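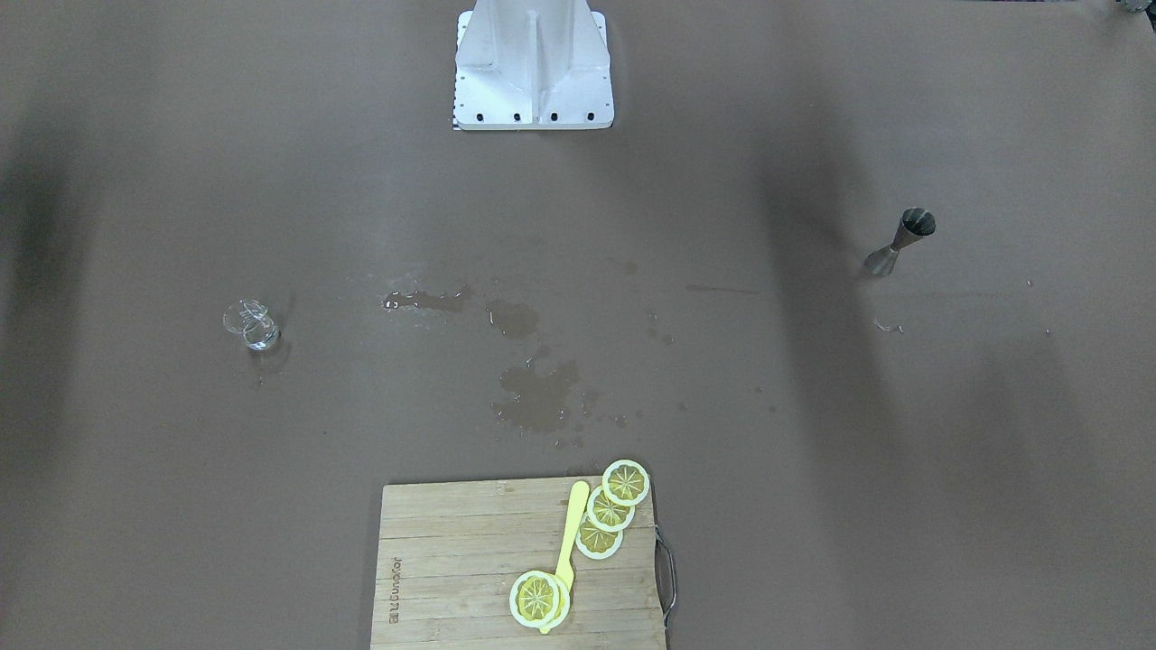
An afternoon behind the bar at Flustico

I've been meaning to write this one up ever since I got home, because I had such a good time! Flustico is a small bar school and drinks workshop that takes up the ground floor of an old shopfront at Jornton, and every so often they throw the doors open and let anybody wander through, ask questions and have a go with the gear. I make cocktails at home for friends (badly, and always too sweet), so I put my name down the minute the email landed.

The open day was on November 29, 2021, a Monday, which suits hospitality people very well and office people not at all. I took annual leave for it. About 27 of us turned up over the afternoon, mostly bartenders on their day off, with a few keen amateurs like me hovering near the back until someone pushed us forward.

Viorica Lazăr runs the place and does most of the teaching. She gave us a quick walk through the front room, where the bottles live, and then took us out the back to the practice tables, which is the part I'd come for. I'd expected shiny counters and neon. What you get is plain brownish-grey tabletop, a little glass cup with ridged sides, a stainless steel jigger, and liquid that has ended up everywhere except in the cup. I felt at home straight away.

Her view is that beginners should pour on a flat, bare table before they're allowed near a rubber mat. A mat hides your sins. On a bare top every dribble shows up as a dark patch, and you can read it: a thin streak usually means you were still tipping while you moved, a round puddle means you stopped and hesitated, and a big ragged patch with droplets around the edges means you went too fast and it splashed. I've been splashing for years, apparently, and blaming the bottle.

The pouring exercise

We worked in pairs with plain water. One person fills the jigger, turns it out into the cup, and the other watches and says nothing, which is harder than it sounds. A jigger is the double-cone measure, two cones joined at their points, and I'd always held mine by the bigger cone like an egg cup. Viorica had us hold it at the waist between two fingers, bring it right over to the rim of the glass, and only then roll the wrist. The whole trick is in bringing the measure close. My first go still put a fair splash on the table. My fifth was nearly clean and I was ridiculously pleased with myself.

The other thing I'd never thought about is filling to the very top. Everyone does it slowly, because they're scared of going over, and then they have to carry a brimming measure across to the glass with shaking hands. Better to put the two side by side before you start, so there's no carrying at all. I've since rearranged my whole kitchen bench on this principle.

Glassware and a long chat about ice

Costel Tănase looks after the glassware and he could have talked all day – I'd have let him. He likes faceted and ridged glass for teaching, as it's easy to grip with damp hands and it catches the light, so you can tell at a glance how full it is. He has 157 different glasses on the shelves in his corner, all catalogued in an old exercise book, and the favourite of the lot is a squat tumbler he found at a church fete. We were allowed to pick up anything we fancied except the top shelf.

The ice session was run off a big insulated chest in the laneway and was a bit rushed, as the rain came in halfway through. I did learn to rinse my cubes before stirring, which I'd have laughed at that morning.

Wiping down

We finished by cleaning up, and even this was taught properly. Glasses and measures off first, one dry cloth laid flat over the wet, lift, then a damp cloth, then dry again. If you go straight in with a swipe you just push the puddle under everything else, and with syrup on the table you'll be finding sticky spots for a week.

If you're thinking of going

The next open day is pencilled in for February. Wear closed shoes and a shirt you don't care about. Parking at Jornton is hopeless, so take the bus and walk the 200 metres from the stop. There's a coffee cart out the front and the cheese toastie is very good indeed. Kids can come along but there isn't much for them to do once they've had a turn at pouring water.

I bought a jigger on the way out, and I've been practising over the sink every night since, with the bench stripped bare beside it for when I'm feeling brave.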